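Care of Old Hand Saws and Axes

Advice from the Jurnumell Forest Work Museum, April 2019

The museum receives many inquiries from households that have inherited crosscut saws, axes and other tools from the logging trade. Most of these tools can be kept in good order with ordinary supplies. The following guidance reflects the practice of our own workshop at Haslinger, where more than 120 saws are stored.

Before cleaning
Write down any stamped marks, numbers or names before work begins. Heavy scrubbing can remove a shallow maker's stamp for good. Tools with painted lettering or paper labels should not be cleaned at home.

Removing rust
Lay the saw flat on a firm surface and wear leather gloves, even when the teeth appear dull. Wipe off loose dirt with a dry cloth. Apply a thin coat of light machine oil and leave it for a full day. Rub with fine steel wool along the length of the blade, never across it, and wipe often. Dark patches that remain are usually stable and may be left alone – a bright blade is not the goal. Power sanders and wire wheels heat thin steel and can ruin its tension. 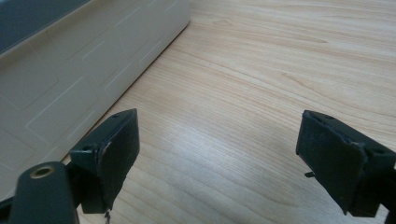

Ingeborg Prantl writes that she soaked her grandfather's felling saw in vinegar overnight and lost the etching on the blade, which had still been readable the evening before. She asks that other readers be warned. The workshop agrees with her: vinegar and other acids should not be used on any etched or stamped blade.

Handles
Wash handles with a damp cloth and a little mild soap, then dry them at once. When the wood is fully dry, rub in boiled linseed oil and wipe off the excess after 20 minutes. Spread used oil rags flat outdoors to dry, as crumpled rags can catch fire without a flame. A cracked ax handle must be replaced before the ax is used again.

Storage
Hang long saws straight, with the teeth covered by a split length of garden hose. Keep them away from outside walls and bare concrete. Check for new rust every May and again before winter.

Questions may be sent to the workshop desk, extension 946. Please give the length of the tool and any marks found on it. Replies are normally sent within seven working days.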